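The Lanterne Rouge of Skellard

By the second feed station Ha-rang Yeo was last, and had been for long enough to start decorating.

He had the gap behind him, which was the whole of the Pladano valley, and he had the broom wagon, which was driven by Bok-nam Kwon. She had driven it for 16 editions of the Tour of Skellard and was said to have never once used the horn. She didn't need to. She had a way of leaving the passenger door slightly open.

"There's soup," she called through the window.

"What sort?"

"Does it matter?"

It did, a bit. He kept pedalling.

The Tralutico team had signed him in April on the strength of one good result, a hill climb in fog where the two riders ahead of him had taken a wrong turn into a quarry. He had been open about the quarry. The manager, a man who bought his sunglasses in bulk, said that reading the road was a skill like any other. They gave him a jersey, two bottles and a bicycle that had been built for someone with longer arms. Since then he had fetched water. He had fetched rice cakes, rain capes and once, from a spectator, a light for the team leader's cigarette. He'd become very good at going backwards through a bunch of riders and quite good at coming forwards again, and it was only the last part of that skill that had gone missing today.

"How far to the top?" he asked.

"Of this one?"

He hadn't known there was another one.

Bok-nam drew alongside and consulted the race manual, holding it against the steering wheel in a manner the rules surely had something to say about. The pass was called the Kwak. It topped out at 1,000 metres, or did if you believed the sign, which had been put up by the hotel. The time limit was a percentage of the winner's time, with a table at the back for working it out, and she read him the table, all of it, in the voice of somebody reading a will to the wrong family.

"So I've got what?"

"About 30 minutes. If the winner gets a puncture."

"Has he?"

"He's in the bath, love."

They went on. A farmer was already taking down the bunting. He stopped out of politeness while Ha-rang passed, holding one end of it in the air, so that for a moment it looked like something put up specially, and then he went back to rolling. Further along a small boy ran beside the bicycle shouting encouragement. He ran quite a long way. He wasn't out of breath at the end of it, and Ha-rang thought about that for most of the next bend.

"You know there's a prize," said Bok-nam. "For last."

"There isn't."

"There is if you finish. Cheese, mainly. And they paint your name on the wall of the Hotel Kwak, round the side, where the bins are."

"Who was it last year?"

"Got in the van."

"The year before?"

"Van. It was a nice van, that year. It had a fridge."

He tried to work out how many names there were on the wall and she told him it was two, and one of those was a man who had only come to look at the view. He had been on a touring bike with panniers. They'd stamped his card before anyone thought to ask. 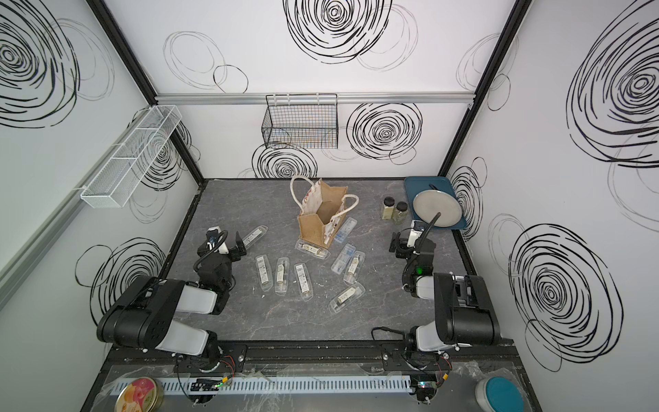
The Far Side

The descent took him past the hotel, the bins and the wall. He looked at the wall for longer than was wise and went into the hedge.

It was a good hedge, well kept. He lay in it and listened to the van coming down behind him in second gear. The door was open when it stopped.

"Leek," said Bok-nam. "It's leek."

He thought about leek. His number was 258 and half of it was now on a hawthorn. He got the other half out, then the bicycle, then his left shoe, and stood in the road turning the handlebars until they pointed more or less the way the wheel did.

"You're outside the limit," she said. "I should tell you that. I have to, it's on the form."

"By how much?"

She looked at her watch and then, for some time, at the hills. She wound it, took it off and put it in the glove box.

"Couldn't say," she said. "It's been running funny."

He clipped in. It was all downhill from there apart from the bits that weren't, and she stayed a decent distance back, with the door shut.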